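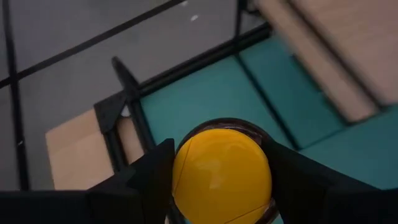

Clinical Research Coordinator, Digestive Health
Lenihan Clinical Research Unit
Full time, on site, with one work-from-home day a week after training

Come help us find out what happens to people after a stomach bleed

Every year, a lot of people leave the hospital after a bleeding ulcer with a bag of pills, a sheet of instructions and a follow-up appointment they may or may not get to. Many of them do fine. Some are back within weeks. We think we can get much better at telling those two groups apart before they go home, and we are looking for a coordinator who wants to work on that with us.

The study is called Oro. It follows adults who have been treated for an upper gastrointestinal bleed, from the day they are discharged through their first year at home. We look at what they eat, which medicines they take and which ones they quietly stop taking, how their blood counts recover, and whether they bleed again. We plan to enroll 3000 people. The first ones joined last March, and the pace has picked up nicely since the second hospital came on board.

We are a group of nurses, doctors, statisticians and coordinators, and we like this work a lot. If you enjoy talking to people, don't mind a form or two (okay, quite a few forms) and get a small thrill from a complete data set, please keep reading!

What you would be doing

Most of your time would go to our participants. You would meet them on the ward, usually a day or so after their endoscopy, explain the study and go through the consent form with them. People at that point are tired and often a bit shaken, and they have had a lot of strangers in their room. You sit down, you take your time, and you are completely fine with it when someone says no.

For those who say yes, you become their main contact for the year. That means:

Calling them two weeks after discharge, and then at three, six and 12 months
Booking their blood draws and making sure the samples get to the lab the same day
Going through their medicine list with them, including aspirin, ibuprofen and other things bought over the counter
Sending out the food diary and chasing it (gently) when it doesn't come back
Letting the study doctor know right away about any black stools, dizziness, fainting or new hospital stay

The rest of the job happens at a desk. You would enter visit data in Cerkura, our study database, answer queries from the data team, keep the consent binders in order and help get ready for monitoring visits. There is a screening log to fill in every morning before the 8:30 huddle. Cerkura is not the prettiest software you will ever use, but it is quick once you know it, and Loubna Tahiri on our data team runs a very good two-day course for new people.

You would look after somewhere between 70 and 90 participants at once when fully up to speed. The coordinator who is moving on to nursing school this summer has 79 on her list right now, and she will overlap with you for a month so that each of them gets a proper handover call with both of you on the line.

Who you would work with

Hauwa Osagie leads the coordinator team and would be your manager. She started here as a coordinator herself and still takes a few participants of her own. Dr. Halima Okeke is the principal investigator. She is a gastroenterologist with a clinic two floors up, and she comes down for the weekly case meeting and for pretty much any question that starts with "I have a participant on the phone who..."

Dr. Halima Ekpo is our statistician. Yes, we have two Halimas, and yes, the email system mixes them up, so always check the last name before you hit send. Dalva Honorato handles ethics submissions and contracts, and she is the person to see when a consent form needs a new version.

The case meeting is worth a mention because it is the part of the week many of us look forward to most. Each coordinator brings one participant whose story is puzzling or interesting. We have changed our call script twice as a result of those meetings, both times on a coordinator's suggestion. The first change was to stop asking "Are you taking your medicines?" and start asking "Which ones did you take yesterday?" The answers got a lot more useful overnight.

What we are looking for

You need:

A bachelor's degree, or two years of work in a clinic, hospital, pharmacy or research office
A clear and friendly phone manner, and real comfort talking with older adults
Careful habits with records and private information
Enough computer skill to learn a database and keep a spreadsheet tidy
The ability to be at either hospital site by 8 a.m. (they are a 15-minute shuttle ride apart)

It would be great, but it is not required, if you have:

Worked on a clinical study before
Training in drawing blood, or an interest in getting it - we will pay for the course
Spanish, Portuguese, Arabic or Yoruba good enough for a health conversation
Some knowledge of digestive diseases or blood thinners

Please don't rule yourself out over that second list. Three of our current coordinators came from outside research altogether: one from a pharmacy counter, one from a school office and one from a hotel front desk. They are all excellent. We can teach you what an H. pylori test is for and how to read a hemoglobin result. Patience on the phone is harder to teach.

Training and growth

Your first month is mostly learning. You will complete good clinical practice training, shadow consent visits at both sites, do the Cerkura course and listen in on follow-up calls. In the second month you start making calls with a colleague beside you. Most people have their own list by the end of the third.

After a year, coordinators can sit for national certification, and we cover the exam fee and give you paid study days. Coordinators are also named as authors on papers when they have done the work that earns it. Our next one looks at iron tablets after discharge, and the first draft of the methods section was written by a coordinator. There is a second study in planning too, on restarting blood thinners after a bleed, which will need a lead coordinator when it opens.

Hours, pay and benefits

The position is 40 hours a week. Normal hours are 8 a.m. to 4:30 p.m., with one late shift a week until 7 p.m. for participants who can't take calls during the working day. Ward visits on weekends are shared out and come up once every six weeks, with time off in return.

Pay follows the unit's research staff scale, grade 2, and your starting step depends on experience. Hauwa is happy to tell you the exact range before you apply, so just ask. Benefits include health and dental coverage, a retirement plan with employer match, paid vacation and sick leave, a transit pass and parking at the north site. Funding for the post is in place for three years, and we expect to extend it.

The work is mostly seated or walking between wards. Our offices and both sites are step-free. If you need an adjustment to do the job or to get through the interview comfortably, tell us and we will set it up.

How to apply

Send a resume and a short letter (one page is plenty) to the Lenihan staffing office, quoting job number 3748. In the letter, please tell us about a time you explained something complicated to someone who was worried or unwell. It doesn't have to come from a health care job.

We read applications as they come in and reply to everyone. If yours moves forward, the steps are a 20-minute phone chat with Hauwa, then a visit to the unit. The visit takes nearly two hours and includes an interview with Hauwa and Dr. Okeke, a practice follow-up call with one of us playing the participant, and coffee with the coordinators without any managers in the room. We send the interview questions the day before. You won't be asked to do any unpaid work at home.

A background check, proof of required vaccines and two references are needed before you start, but only after we have made an offer.

A few questions we get asked

Can I do this job part time? This post is full time, but we will consider a job share if two people apply together.

Will I be giving medical advice? No. You pass concerns to the study nurse or doctor, and there is always one on call.

Is Oro a drug trial? It isn't. Participants get their usual care from their own doctors, and we follow along. The unit does run drug studies, including one called Detero with the liver team, and coordinators sometimes help cover each other's visits during vacations.

I applied last time and didn't get it. Should I try again? Please do! Two of the people on the team were hired on their second try.

Can I visit before applying? Sure. Call the unit's front desk and ask for Hauwa, or for Dalva when Hauwa is on the wards, and we will find a half hour to show you the place.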